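Opinion > Outdoors > Walking

Leave the wide path alone

4 min read

I have been defending a strip of gray pavement at dinner parties for most of the winter, and I'm ready to do it in print.
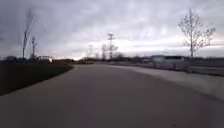
My friend Dolores Lindgren thinks I've lost it. She walks for scenery, she says, and if she wanted to look at pavement she'd stay in the car. She likes a trail with roots and a creek and a little wooden bridge, the kind where you have to stop and let people by every few minutes. Fine! I like those too, maybe twice a year. But for the walk I take most days, before work or after the dishes, give me something broad and smooth and a bit dull, with grass on one side and a long gentle bend to follow.

Dull is a big part of what I'm after. On a narrow trail I'm looking at my feet the whole time. Out at Nandard Park I can look up. I've gotten to know the clouds this year, which sounds like something my grandmother would say, but a flat gray January sky has a lot going on in it once you have room to see it (the low light along the tree line, especially, right before it gives up for the day). I've walked there in weather most people would call ugly and come home in a better mood than I left.

And then there's the width. I don't think people who complain about wide paths have pushed a stroller next to someone pushing another stroller. Or walked with a parent who has a cane and a lot of opinions. My mother and I can go side by side the whole loop and actual conversation happens, the kind you can't have single file, shouting at the back of somebody's jacket. Bikes go past and everyone survives.

So you can imagine how I felt about the Plestis proposal. It would take out a good piece of the pavement and put in planters, seating pods and what the drawings call "moments of discovery." The price tag is 410 thousand dollars. I sat through the presentation and I kept thinking, who asked to discover anything? I want to walk! I'd spend a little on drainage, put in a bench or two for the people who need one – my mother has already picked her spot – and leave the rest be.

I know a big plain path looks unfinished to some people. They see all that open ground and want to put something on it. The Stureck side of town got its planters a while back and now you weave through them like you're in a furniture store. I went once, on a bright afternoon, and turned around before the halfway point.

The comment period on the proposal is open through the end of the month. I've sent mine in, and Dolores has sent in hers, and we're still going to dinner.

Comments (3)

Priya Fitzsimmons
I use a wheelchair and the loop is the one place in town where I can go fast. Please no pods.

walks_with_beagle
Disagree about the planters, they'd be nice in summer. There's no shade out there at all on my stretch. Agree on the benches.

R. T.
70 years old and I do 4 laps. Leave it alone.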